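Notebook, bedroom corner, May

Started 9:50. Yiğit Akgül already had the mattress pulled out from the headboard when I got in, so we went straight to sheets.

Where we left off: the Modlow fitted sheet kept creeping up at the corners on the headboard side. You tuck it, you sit down once, and the corner is halfway to the middle of the bed. Today was for finding out if that is the elastic, the pocket depth, or just us being sloppy with the tucking order.

Tried the new order first. Far corner at the headboard, then the near foot corner (diagonal), then the other two. What a difference! The pull goes across the whole mattress and the last corner goes on with one hand. The old way, both headboard corners first, leaves you wrestling the foot end and the sheet ends up crooked anyway. Did it five times each way and the diagonal won every time. Yiğit wants to try it with the deeper Trellura mattress before he believes it, fair enough.

Elastic. The Gurex sheet, washed 50 times in the machine next door, still grips pretty well. Softer in the hand than I expected and I like it a lot more than the new one out of the packet. The wrinkles along the side don't really go away however you pull. I used to fuss over them. Smoothing from the middle outward with a flat forearm gets most of it, and the rest can stay.

Side rail: watch your knuckles when you push the sheet under. I have the scrape to prove it. Pulling the bed a hand's width away from the wall fixes this and we should just leave it there for the rest of the month.

Then the blue cloth, which was the fun part. The question was how people pick up and fold something soft that has been dropped in a heap on a bed, with no table to work on. I go looking for a corner and shake it out. Yiğit grabs the middle, lets it hang, and finds the edges as they fall. His way is quicker, I have to admit, and he doesn't drag the sheet out of place doing it. Mine pulls up the fitted sheet nearly every time, which undoes all the lovely corner work. Need to write up both as proper steps with sketches.

Sheet batch is 957, cloth is from box 828. Box label is peeling, re-tape it.

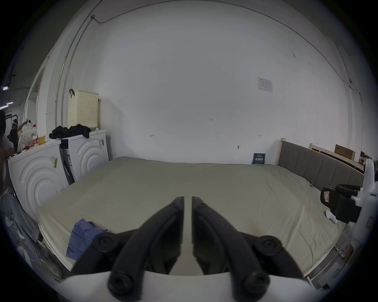
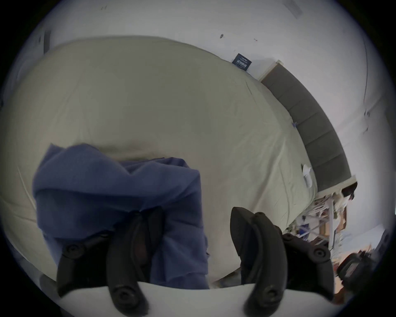 Fitted sheet on the bed with the blue cloth in a heap, headboard on the right.

Still to do:
Trellura mattress, both tucking orders.
Ask Meesuk if the deep-pocket sheets come in the same fabric.
Fold test again with the cloth starting near the foot end, where there's less to drag.
Flat sheet on top of the fitted one, see if the cloth still pulls anything loose.

Packed up 12:15. Best morning on this bed so far, and I'm going home to redo my own corners.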